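Call for readers: plain-English editions of older plays

Vorarum publishes facing-page editions of plays from the sixteenth and seventeenth centuries, with the original lines on the left and a modern version on the right. We are looking for 30 people to read drafts of our next two titles, both revenge tragedies, and tell us where the modern version goes wrong.

What you would do

You will be sent one play in five parts, one act at a time. Read both columns, mark any line you had to go over twice, and fill in a short form at the end of each act. Most readers in the last round spent over 20 hours on a full play. Drafts go out in March and the final form is due six weeks later.

We want to know where the modern line has lost a joke, flattened an insult or changed who is being spoken to. Spelling and punctuation are checked separately, so please leave those alone.

Who can apply

You need to be 18 or over and live in Australia. You don't need a degree or any theatre experience. We would especially like to hear from high school teachers, people who learnt English as adults, and anyone who gave up on this kind of play at school. If you have worked on a Hudance student edition in the past year, please wait for a later round.

Payment

Readers are paid $460 per play, in two parts: $190 after Act Two and the rest when the last form is in. You also get a printed copy of the finished edition.

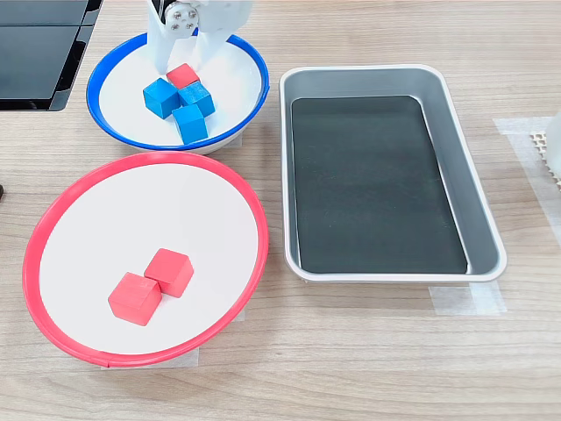 One reader from the last round wrote to us that the second act took her longer than the other four together, mostly because of the puns, and that she would have liked the glossary at the start. It now goes out with Act One.

How to apply

Send us a paragraph on a speech from any play that you found hard to follow, and what you think it means. Half a page is plenty. Put "Reader" in the subject line and include your postcode. We reply to everyone by email.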